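Support > Manuals > Jokeo Desk Timer > Section 6: First-time setup

We use cookies to remember your region and language. Accept all | Manage choices

6. FIRST-TIME SETUP

You have a Jokeo, a power lead, a bag with two rubber feet in it, and a folded sheet in 24 languages telling you to come to this page. Welcome. Set aside one cup of coffee's worth of time. If you bought the Rallis edition, your unit has a metal dial instead of a plastic one and is otherwise the same timer at a different price.

6.1 Choosing a spot

1. Pick a flat, level surface. The Jokeo tells which side it is standing on by sensing tilt, and a sloping desk will convince it that you are always on a break.

2. Peel the backing off the rubber feet and press them onto the underside, at the end marked FRONT. The back end already has feet. We don't know why the factory does it this way either.

3. Leave a hand's width of space on both sides so you can tip the unit over without hitting anything. Tipping is how you start, stop and change the timer, so you will be doing a lot of it.

4. Keep drinks at the far end of the table with their caps on.

CAUTION: The Jokeo is not splash-proof. Sugary drinks are worse than water, as they dry into the dial and glue it to whatever number it was on. Sticky dials are not covered by the warranty.

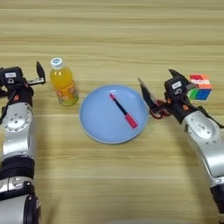
Photo: Kosmas Raptis / Nevgate

A plain wooden tabletop suits the timer well. Glass works, but every tip makes a clack that the rest of the household will have views on. A tablecloth is the worst choice, because the feet drag it along and the dishes come too.

6.2 Powering up

1. Plug the lead into the back of the unit until it clicks. If it doesn't click, turn the plug over and try again. If it still doesn't click, you had it right the first time.

2. Wait for the display to show 934. This is the self-test number. It doesn't mean anything is wrong and it isn't the time.

3. When the number goes away, turn the dial until the correct hour shows, then press it once. Do the same for the minutes.

4. Press and hold the dial until the unit beeps. Setup is saved.

NOTE: If you let go before the beep, the Jokeo forgets everything and goes back to step 2. It holds no grudge, and you can repeat this as often as you like.

6.3 Giving each side a job

The unit has 6 sides. The one with the feet is its resting side and can't be assigned, so you have five to play with.

1. Tip the Jokeo onto the side you want to set.

2. Turn the dial to a length of time. The longest it will accept is almost 24 hours, for anyone cooking something very large.

3. Press once to confirm, then stand the unit back on its feet.

4. Repeat for the other sides, or leave them blank. A blank side shows two dashes and does nothing.

Stick the paper labels on before you forget which side is which. The set includes TEA, CALL, WALK, NAP and a label reading STIRNEO. Stirneo is the company that prints our labels. You may use it for anything you want.

6.4 If something goes wrong

Display stays dark: check the wall switch, then the plug, then the wall switch again.

Display is upside down: so is the timer.

Beeping won't stop: press the dial. If the dial is stuck, see the caution in 6.1.

Display still shows 934 after you've finished your coffee: unplug the unit, count to 24, and plug it back in. Should the number come back, go to Section 9, Returns, and bring your receipt.

Next: Section 7, Changing the beep

© Nevgate Home Products | Contact support | Warranty terms | Back to top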